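# 夏タイヤへの交換後、ホイールナットの増し締めはいつ、どこまでやればいいですか

**Conall Nic Aodha**　2024年4月29日投稿
カテゴリ：車のメンテナンス > タイヤ・ホイール

今年から冬タイヤと夏タイヤの交換を自分でやることにしました。去年まではNazarenkoという近所の整備店に頼んでいたのですが、3月末は予約が埋まっていて、結局先週の土曜に自宅の駐車場で済ませました。

車は国産の小型ハッチバック、ホイールは純正アルミ、ナットも純正です。取扱説明書の締め付けトルクは105 N·mでした。手順は次の通りです。

- 平らな場所で輪止めをかけ、ナットを少しだけ緩める
- ジャッキアップして交換、ナットを手で回せるところまで入れる
- 十字レンチで対角線順に軽く締める
- 車を下ろしてからトルクレンチで本締め

トルクレンチはSkakorentのプリセット型で、中古で買いました。校正の記録はついていません。手持ちの工具はほかにソケットレンチ類くらいです。 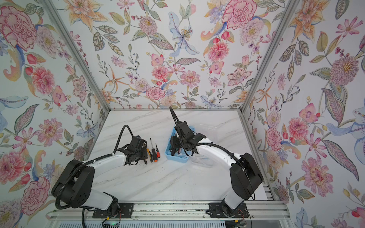 作業台と工具、水色のトレー

聞きたいのは以下の点です。

交換後に一定の距離を走ったら増し締めするようにと書いてあるのをよく見ますが、サイトによって距離がばらばらです。取扱説明書には走行後に緩みを確認することとだけあって、私の読んだ範囲では距離の指定が見つかりませんでした。今のところ買い物と通勤で22 kmしか走っていません。もう確認していいのか、もっと走ってからのほうがいいのか。

それから、増し締めのときにトルクレンチがカチッと鳴ったあと、もう一度カチッとやるべきでしょうか。店では二度鳴らしていたように思います。

あと、右の後輪のナットの一つだけ、手で入れるときに途中が少し重かったです。本締めは普通にカチッと鳴りました。気にしなくていいのか、それも教えてください。

連休中に片道で長めに走る予定があり、その前に済ませたいです。

---

**さざえ坂**

重かったナットを先に見たほうがいいと思います。増し締めの距離の話はそのあとです。

ねじ山に砂やさびが噛んでいると、トルクレンチは規定値で鳴っても、その力の一部が摩擦に使われていて、ホイールを押さえる力が足りていないことがあります。斜めに入っている場合も同じです。カチッと鳴ったことは、ねじ山が正常だという証拠になりません。

平らな場所で輪止めをかけて、右後輪だけジャッキアップし、そのナットを外してください。ハブボルトのねじ山をワイヤブラシで軽く払い、ウエスで拭きます。ナットの内側も見ます。そのあと手で入れて、最後まで同じ軽さで回るなら大丈夫です。途中でまた重くなるなら、同じ車輪の別のナットと入れ替えてみると、ボルト側とナット側のどちらが悪いか見当がつきます。ねじ山がつぶれていたら工具で無理に通さないで、店でボルトごと替えてもらってください。長距離はそれが終わってからです。

油やグリスは塗りません。取扱説明書に塗れと書いてある車以外では、乾いた状態でトルクの値が決まっていると考えてください。塗って同じ105 N·mで締めると締めすぎになります。

増し締めの距離は、よく言われるのが50〜100 kmくらいです。厳密な境目があるわけではないので、22 kmで一度確認して、連休の長距離の前か途中でもう一度でいいと思います。早めに見て損をすることはありません。タイヤとホイールが冷えている朝にやってください。走った直後はブレーキの熱が残っています。

やり方は、車を地面に置いたまま、緩めずに、対角線順で一つずつトルクレンチをかけるだけです。ほとんど動かずに鳴れば緩んでいません。目に見えて回るナットがあったら、そのナットを覚えておいて、次の日にもう一度見ます。それでまた回るなら座面に何かあるので、外して確認です。

二度鳴らしは要りません。一度ゆっくり引いて、鳴ったら止めます。勢いをつけて何回も鳴らすと、規定より少しずつ余計に締まります。

---

**kk_700**

自分は十字レンチだけで何年もやってますが緩んだことはないです。体重をかけて足で踏めば十分。トルクレンチは値段のわりに使うのが年二回なのでもったいないと思います。増し締めもしたことないです。

---

**柿の木の下**

足で踏むのはやめてください。上の人が無事だったのはよかったですが、踏むと締めすぎになりやすく、ボルトが伸びたり、出先でパンクしたときに車載レンチで外せなくなったりします。

中古のトルクレンチについて補足です。校正の記録がないなら、ずれている可能性はあります。私は工具を貸し合っている知り合いのレンチと突き合わせました。一方で規定値に締めたナットに、もう一方をかけて鳴り方を比べるという雑な方法ですが、大きく狂っていればわかります。私のPrurerのものは少し早く鳴るようになっていたので、校正に出しました。心配ならタイヤを買った店で確認だけ頼むのもありです。うちの近所のSkusarという用品店では、車1台700円で全部の車輪のトルクを見てくれました。店によって違うので電話で聞いてください。

使い終わったらトルクレンチの設定を目盛りの一番下まで戻しておくこと。ばねを縮めたまま次の冬まで置くとずれます。ゼロより下まで緩めるのもだめです。それと、トルクレンチで固いナットを緩めないこと。緩めるのは十字レンチか長いハンドルで。

普通のラチェットハンドルも本締めには使いません。小さい歯で力を受けているので、固いナットに長いパイプをかけたりすると中が欠けます。仮締めまでなら便利です。トルクレンチは専用のケースに入れ、ラチェットはトレーに頭をそろえて並べておくと、取り違えません。

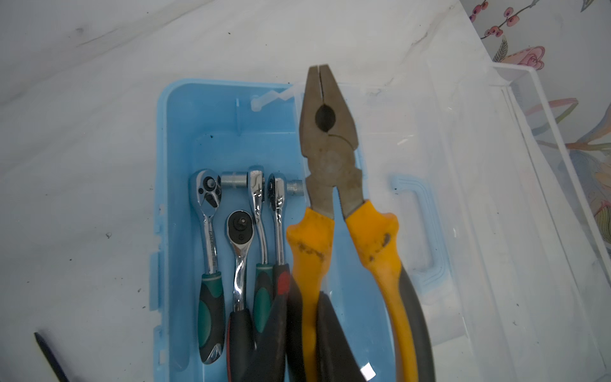
**Khrystyna-Mariia Hrynyshyn**　保管のときに下限まで戻すのは、プリセット型の話ですよね。私のはデジタル式で、説明書には電池を抜いておくようにとしか書いてありませんでした。あと、社外のアルミホイールに替えている人はナットの座面の形も確認してください。私は純正の球面ナットをテーパー座のホイールに使ってしまい、627 km走った時点で点検してもらったら緩んでいるのが見つかりました。音も振動も気づきませんでした。

**柿の木の下**　はい、プリセット型の話です。デジタル式は説明書の通りでお願いします。座面の形は大事ですね。質問者さんは純正同士なので、そこは心配ないと思います。

**Conall Nic Aodha**　みなさんありがとうございます。今朝、右後輪のナットを外して見たら、ボルトの根元寄りに砂のようなものがついていました。ブラシで払って入れ直したら最後まで軽く回ったので、ねじ山は大丈夫そうです。残りの車輪も冷えているうちに対角線順に確認して、回ったナットはありませんでした。レンチの校正が気になるので、出発前にNazarenkoに電話してトルクの確認だけ頼めるか聞いてみます。

**さざえ坂**　それで十分だと思います。清掃して入れ直したナットは新しく締めたのと同じ扱いなので、右後輪だけは途中の休憩でもう一度見てください。トルクレンチを車に積むのを忘れないように。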